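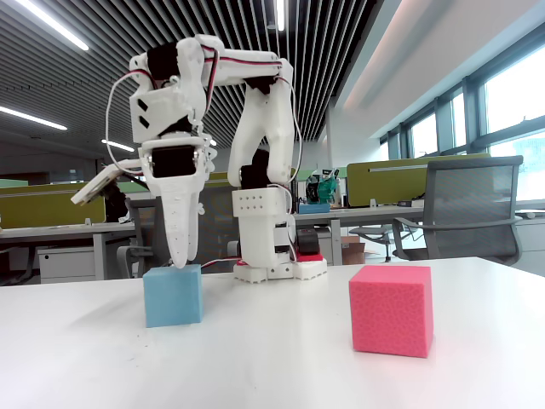

Why does my Josberg account still show 60 shares of Lutby when I sold 50 of them?

Sold shares stay on the holdings page until the trade settles, and the page only refreshes overnight after that.

Ticket opened 18 May 2019
Status: closed

OK so I've had this going with support for a few days and figured I'd write it all down in one place. I hold Lutby and a little bit of Issa, both small companies on the junior market, and I put in a sell order for 50 Lutby at 110 pence. It filled right away, I got the email and everything – great! Then I went to use the cash to buy more Issa and got "insufficient funds." Holdings still said 60.

Things I tried first: logging out and back in, the phone app, a different browser (my laptop is ancient, so I had to try). Same number every time.

Support told me to look under Activity, then Pending, and there it was, my sale, sitting with a settlement date next to it. I'd never once opened that tab. They also said I could switch on "trade with unsettled cash" in Settings, so I did, and the Issa order went in fine.

Update: holdings now say 10 and the cash is there, minus the dealing fee. But the dividend from Ivenov is showing twice, 30 pounds each time, and I'm pretty sure I only got one of them – I don't want to spend it and have it clawed back. Support asked me to open a separate ticket for that one, so I'm closing this and will link the new one when I have the number.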